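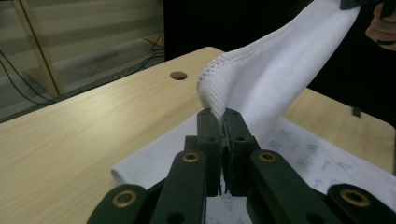

The last thing my wife said as I left the house on Saturday morning was that if I wanted to see a towel being folded, there was a basketful on the landing. I went to the Clirell open day all the same. I have a notebook and a press lanyard, and neither of them works on the landing.

Clirell has the upper floor of a building on the Fulley estate, between a tile showroom and a man who resprays bumpers. The firm wants to teach robots to do laundry, and on 10/12/2022 it opened its doors to anyone prepared to climb the stairs. I had expected robots. There was coffee, a plate of shortbread and a white towel on a table.

"People do look round for the robot," said Duygu Tokgöz, who runs the place with her brother Yiğit. "Then they look at us."

The robot, called Jin, lives at the firm's other site in Jovmont and was not receiving visitors. At Fulley they do the stage before: people handle the laundry with grippers held in the hand, a camera on the gripper records what happens, and Jin is expected to learn from the results. It is an apprenticeship in which the master does all the work and the apprentice is in another town.

The grippers are black, with two narrow jaws and a spread of linkage arms studded with brass-coloured rings, like something a very serious crab might order from a catalogue. Yiğit took one end of the towel and his sister the other. They lifted, they drew the cloth out between them, they let it down. It took rather longer than it takes my mother, and my mother can do it while shouting at the radio.

What makes it hard, Yiğit explained, is that a towel has no fixed shape. A mug is a mug from any side. Pick up a towel by the wrong bit of hem and you have a different object, and so does whoever is holding the other end. He spoke about hems with real feeling. A good one gives the jaws something thick to close on. A cheap one, he said, "just wanders off".

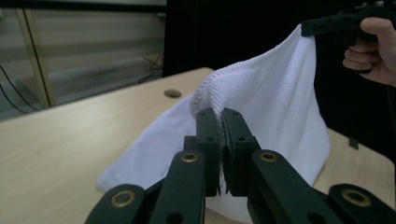 My turn

Visitors were invited to have a go, and 26 of us had put our names on the sheet by the door. Most of the queue seemed to be related to one another. A boy of 6 went ahead of me and folded his towel into something you could have put in a hotel. He was given shortbread.

I was given advice. Pinch the edge, not the middle. Don't look at your hands, look at the jaws. Go slower. The gripper is lighter than I had supposed and has no opinion of its own, so every wobble that reached the towel was mine. After five attempts I had produced one rectangle, or at any rate a shape with four corners, and Duygu asked very kindly whether I would mind if they didn't keep the recording.

They can afford to be choosy. The siblings want 2000 good folds before they change anything, and then they intend to start again with pillowcases. I asked about fitted sheets. Yiğit looked out towards the car park for a while.

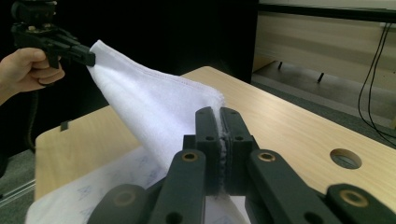
Two grippers, one towel: a corner is held up on the left while the nearer jaws keep hold of another part.

By noon the shortbread had gone and the talk had turned to duvet covers, on which everyone in the room held a view. A retired ward sister told Yiğit he was bringing the corners together in the wrong order. He asked her to show him, and handed her the gripper. She put it down on a chair, took the towel in her bare hands and had it folded in thirds before he could get round the table.

"Could you do that again," he said, "with the gripper?"

She could, and she did, several times, with her coat still on. Duygu took down her phone number. I took down the name of the shortbread and drove home, where the basket was still on the landing.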